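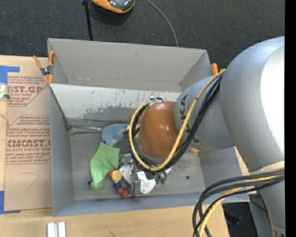 KUKA arm and gripper over the picking bin.

Arm stops on collision fault when reaching to the bin floor

Posted by Horácio Fonseca

Our laboratory at Bisham operates a KUKA arm for picking mixed items from a grey bin – plush toys, cloth, wooden beads and the like. Since September the arm has halted with a collision fault during the final part of the descent. The log holds 3496 attempts, of which 29 ended this way. Most involved soft items lying flat on the floor of the bin. The operator must then clear the fault and move the arm out by hand at low speed. Is it acceptable to raise the collision threshold, or should another cause be ruled out first?

Armindo Sampaio

Please do not raise the threshold until the load data has been checked. An incorrect tool mass or centre of gravity will produce false detections, as will a cable bundle that pulls at the wrist when the arm is low. Run the descent at reduced speed with the bin removed from the table. If the fault recurs at the same height, inspect the cable routing. If it does not, the fingers are probably touching the floor, and the recorded floor height should be measured again at each corner. No person should reach into the bin until the drives are off.

Veloso

We had the same fault at pick 335 and again at 980. Re-entering the tool weight fixed it. I would check the clamps as well – our bin had moved.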